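Robot pouring drinks in the break room, and now my job is "beverage oversight"?

Posted in Workplace > Catering and Events
July 28, 2025

I work the drinks station at a conference center. As of this month, so does a robot.

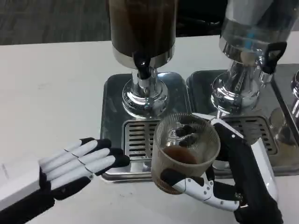
What I'm asking

Management calls it Gendow and says it will "free me up for guest-facing tasks." I was under the impression that handing a guest a drink faced the guest pretty squarely, but I have not been to the training.

My old job was pouring, wiping, refilling and telling people where the restrooms are. My new job is refilling, wiping, telling people where the restrooms are, and standing next to Gendow in case it needs a cup straightened. I also fill in a log. The log has 38 boxes per shift. One of them is "operator mood," and I am the operator.

Hours are the same so far. The pay is the same too, which would be fine, except that the tip jar has gone very quiet. People tip a person. They film a robot. We had 200 guests through on Thursday and I believe I am in the background of every phone in the building.

Has anybody here been through this? Should I be asking for a new job description in writing, or is that the sort of thing that gets you noticed? And does the tip thing ever come back?

gravyboat_8

Ask for it in writing. I worked the cafeteria at Chisholm when they put in an automated tray line, and for most of a year my paperwork said "server" while I spent the day clearing jams. When review time came around, my supervisor had a form with boxes for greeting and upselling, and no box for lying on the floor with a flashlight. I got a "meets expectations" for a job I no longer did.

Keep it boring. Send an email that says "here is what I do on a shift now, please confirm this is my role." List the log, the restocking, the cup straightening, all of it. If watching a machine is a duty then it's a duty, and you can ask what it pays. I got 8 months of nothing and then a small raise with a new title, in that order. The title was longer than the raise.

On tips, ours were never much so I can't help you there. I would bring it up separately though. If you put it in the same email they'll answer the easy half.

lurketti_nights

Sorry but you are getting paid to stand next to a coffee machine. I would take that deal tomorrow. I unload trucks.

patau_banquets

Banquet captain here, so I'm partly the management you're complaining about. We ran a drinks robot at our Patau location from December on.

The tips came back some when we moved the jar. It had been next to the robot, and guests assumed the money went to the company that made it, or possibly to the robot. We put it at the restocking end with a plain card: "Tips go to staff." Ask whoever runs your floor if you can do the same. Also ask for a pooled share of the service charge if there is one, because that money was always more reliable than the jar anyway.

What I got wrong was the log. Ours had too many boxes and my crew filled them all in at the end of the night from memory, so every cup in the building was apparently poured at closing time. We cut it down to problems only. If your manager wants to know how the machine is doing, a short list of what went sideways is worth more to them than a full page of checkmarks, and you get your hands back.

One more thing to get settled early is who talks to an angry guest when the pour is wrong. With us it was always the person standing there, who hadn't poured it and couldn't undo it. We ended up letting staff pour a replacement by hand, no permission needed - you'd be surprised how long that took to get approved. Write that one into your email too.

As for "operator mood," I'd leave it blank once and see if anyone asks.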